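# Drutov log: sim first, then the garage

7/8/23

Quick one tonight, I've got a print going and half an hour before it needs babysitting.

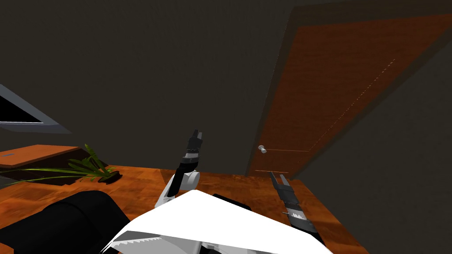
So the plan was always to get Drutov moving in sim before I let it anywhere near the actual hallway. Two arms on one base is a lot of ways to hit yourself. Unai Paredes (shares the workshop with me, does the electronics, hates my cable management) reckoned I'd spend two weeks on the model and then never build the thing. We're at week five. He's not wrong yet.

Where it's at:

- base drives. Veers left a bit in reverse, have not looked into it
- both arms load in with the right joint limits, finally
- grippers open and close, separately
- door: no

The door is the whole point, so, yeah. It's a round knob and I'm using parallel fingers, two per hand. Anyone who's tried this is already laughing. A lever handle would be ten times easier and our back door at home has a lever handle, but the workshop one is a knob and Rigoberto Quintero isn't going to swap it for me (his building, his knobs). Modelled it round on purpose.

Lost most of Saturdays worth of hours to scale. Had exported the upper links in millimetres and the sim wanted metres, so first load gave me an arm roughly the size of Ballarat. Fixed that, then the inertias were garbage becuase I'd fixed the mesh and not the mass properties. If your arm vibrates like a phone on a table, check that before you touch the gains. I touched the gains. For hours.

Physics step is 2 ms now, which gives me 500 updates a second and my poor old desktop just copes. At 20 ms the fingers sank straight into things.

Other bits while I remember:

The head view. I've got the sim camera mounted up top looking out over the body, so I get what the robot gets. Great for the arms, rubbish for judging how far off the door is. Wide lens stretches everything towards the corners. Going to try a second one on the wrist, Unai has a spare board that'll do for the real build.

Collar. That's the name of the bracket that clamps each arm to the base, and also the name of the folder I keep saving things into by accident. Version in the sim is a plain lump. Real one is on the printer right now, PETG, and if the layers split again I'm getting it cut in aluminium and wearing the cost. Budget for the arms was $500. We don't talk about the budget.

Plant collisions are switched off for now. Every leaf was its own mesh and the frame rate fell in a hole. Will put a box around the pot at some point so the base can't just drive through it and feel good about itself.

Next:

1. get one gripper to the knob without the other arm swinging into the door
2. rubber pads on the finger tips, sim friction first, then whatever's in the bike tyre drawer
3. turn the bloody knob

If anyone has a grasp that works on round knobs with two flat fingers, comments are open. Rigoberto's suggestion was to leave the door open.

Printer's beeping, gotta go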